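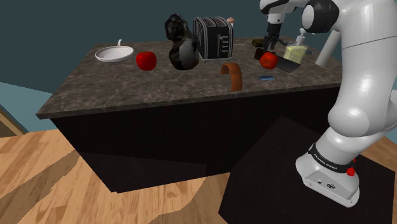
2 min read

Home | Landlord Guides | Tenant Screening | Forms | Contact

How to Do a Move-Out Walkthrough

A move-out walkthrough settles most deposit arguments before they start. Set aside an hour for a small unit and more for a house.

Before the day

Send the tenant written notice of the date and time. Attach a copy of the move-in checklist so both of you are working from the same list. Check your state's rules as well, as some states give the tenant a right to be present and others require an early inspection with time to fix things.

In the unit

1. Start at the front door and go clockwise. Finish one room before you start the next.
2. Compare each line with the move-in checklist. Write down the condition in plain words, such as "two-inch scratch left of sink." Skip words like "bad" or "okay."
3. Run every faucet, flush every toilet and open the cabinets under the sinks.
4. Turn on each burner and the oven. Look inside the refrigerator drawers.
5. Open and close all windows and test the locks.
6. Collect keys, mailbox keys and garage remotes, and note how many you got back.

Wear or damage

Faded paint and carpet worn thin in a hallway are normal wear. A burn in the countertop or a broken door is damage. For anything in between, look at the age of the item. Carpet near the end of its life has little value left to charge for, even if the tenant stained it.

After the walkthrough

Both of you sign and date the checklist - if the tenant won't sign, write that on the form. Get repair quotes the same week and keep the receipts. Send the itemized list with the remaining deposit by your state's deadline.

Comments (2)

Briltivik
Does cleaning count as damage? My last tenant left the oven filthy and it cost me $67.

Warora
We had 23 nail holes in one bedroom. I patched them myself and only charged for the filler.

Related Articles

Writing a Pet Addendum
4 Clauses Every Lease Needs
When to Raise the Rent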